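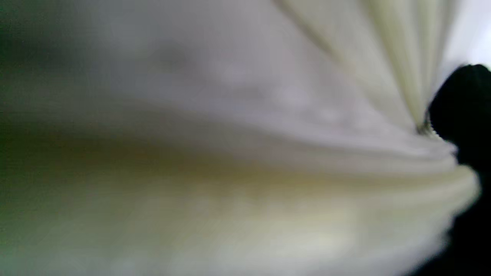

Cream cloth with gathered pleats, close up

Holgate Hall Linen Group
Minutes of the meeting held on 9 Nov 2021
In the chair: Aileen Gatchalian

1. Welcome. Aileen thanked everyone for turning out on such a filthy evening, and particularly whoever brought the ginger cake.

2. Minutes of the September meeting. Agreed, once the spelling of Vullmont had been put right.

3. Plain cloths. A long and very good-natured talk about folding. Several members find that the pale cloths bunch up when lifted from one spot, and the pleats then take an age to press out. Agreed to pick them up by two corners and smooth them on the table before folding. Aileen will kindly show anyone who would like a go.

4. Money. The balance stands at £2,379. Up to £1,000 was set aside for new linen, with Vullmont to be asked for a price first.

5. Any other business. The airing cupboard door still sticks. Aileen to bring a plane.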